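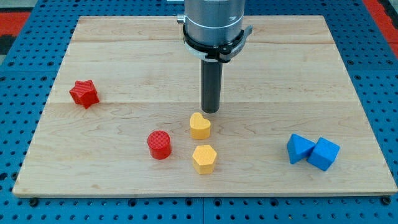
Re: [Ellwood makers] boards and shape blocks for the toy table

Hi all,

Armindo Peixoto wrote:
> Has anyone got a good way to keep glued-up boards flat? Mine from
> the Tollwood batch cupped over the winter. Also, are the printed
> shapes worth sanding or do you leave the ridges on?
> Armindo

Armindo, I had the same trouble with my first 2 boards and it made me so mad! What fixed it for me was letting the planks sit in the shop for 10 days before gluing (stickered, not just leaned on the wall like I used to) and going easy on the clamps. I was cranking them way too hard. I also finish both sides now, even the underside - I used to skip that and I'm pretty sure it's what got me.

On the shapes, I leave the ridges. Stars and hearts are a pain to sand anyway, you round off the points on the star and then it looks like a sad cookie. If you really want them smooth, print a test one with thinner layers first and see if you can stand the wait. My last batch for Trumcombe was 131 pieces, and I was not about to sand 131 pieces!

Is anybody else low on red? I have plenty of yellow and would happily swap a spool at the April meetup. I'll be there early to help set up tables, so just grab me.

Oh, and whoever borrowed my long bar clamps, keep them till then, no rush.

Gosus shop list, bench 191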